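**Brivo | Automatización doméstica**

**1/** ¿Pueden ya las máquinas encargarse de las tareas del hogar? Recibimos esta consulta con frecuencia. En este hilo exponemos nuestra posición respecto de una labor concreta: recoger material fino y arrugado de una encimera y depositarlo en un recipiente.

**2/** La tarea parece menor y no lo es. El material translúcido se pliega, refleja la luz y carece de una forma estable que el sistema pueda prever. Una taza se agarra casi siempre del mismo modo; una lámina arrugada, nunca.
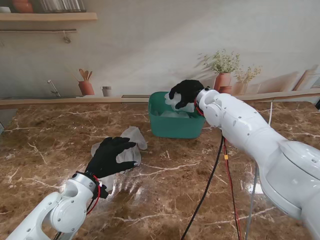 ## Sobre el trabajo con dos manos

**3/** Nuestro programa, denominado Dokeck, contempla 2730 ensayos de recogida sobre encimera. Hasta la fecha se han revisado 1404. Los restantes se examinarán a lo largo de junio.

**4/** El criterio de aceptación es estricto: el material debe quedar dentro del recipiente, sin restos en la superficie. Un ensayo con un fragmento fuera se anota como incompleto, aunque el resto de la maniobra sea correcta.

**5/** La coordinación de ambas manos sigue siendo el punto más delicado. Cada una ha de disponer de espacio propio, y los dedos pueden ocultar a la cámara de la muñeca precisamente aquello que se pretende recoger.

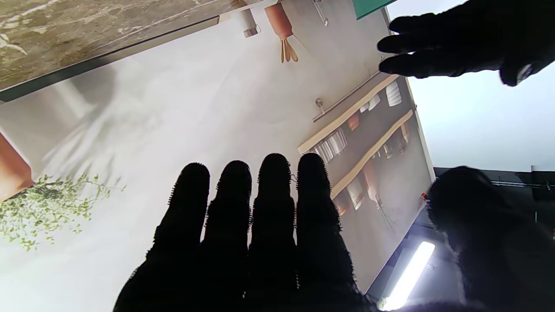

**6/** Por esta razón, el protocolo admite hasta 80 segundos por maniobra. Una persona emplea mucho menos — y conviene decirlo con claridad a quienes esperan un producto inmediato.

**7/** Nuestra valoración, por tanto, es prudente. Para tareas acotadas y con supervisión, la respuesta es afirmativa. Para una cocina en uso, con niños, agua y prisas, todavía no.

**8/** Las entidades interesadas en el protocolo de ensayo pueden solicitarlo por mensaje directo. Se atenderán las peticiones por orden de llegada, hasta el viernes.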